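# Medcombe garment handling trial halted after gripper fault
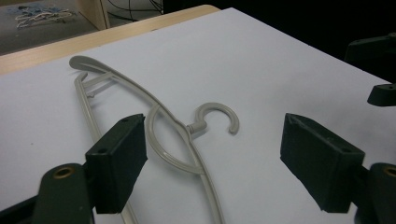
Umside has stopped a garment handling trial at its Medcombe site after a gripper closed without a command and pinched a technician's thumb. The fault occurred shortly before noon on Monday, during the second week of work on clothes hangers. Dean Clegg, who was resetting the table between runs, was treated on site for a bruise and went back to work the same afternoon. The task is a simple one on paper. A plastic hanger is laid flat on a white sheet, the two dark green fingers come down on either side of it, and the tool picks it up near the neck, where the hook joins the bars. Clegg had reached in to turn the hanger when the fingers moved together.

The company said the gripper should have been locked open at that point. A log from the controller shows the lock signal dropped out for 2 seconds, and the software treated the gap as permission to resume the last grasp. Grip force was set at 40 newtons, below the site's limit of 60 for work done near people.

"The force limit did its job and the lock did not," said Natalie Bellamy, site safety lead. "We're treating it as a failure of the lock."

The software was supplied by Zesterent, which has sent engineer Zhuoran Kang to Medcombe to go through the logs. Kang said the team had completed 636 grasps before the fault and found two earlier signal drops in the records. Neither led to any movement, and neither set off an alarm. A loose connector in the tool's wiring is one possible cause, but it has not been confirmed.

Umside has told staff to cut power to the tool before anyone reaches onto the table. Zesterent is preparing an update that will hold the fingers still after any loss of signal until an operator presses reset.

Poppy Goodall, who manages the trial, said work would stay on hold until both the wiring and the update had been tested. The next stage, using hangers with shirts on them, had been planned for May. Goodall did not give a new date.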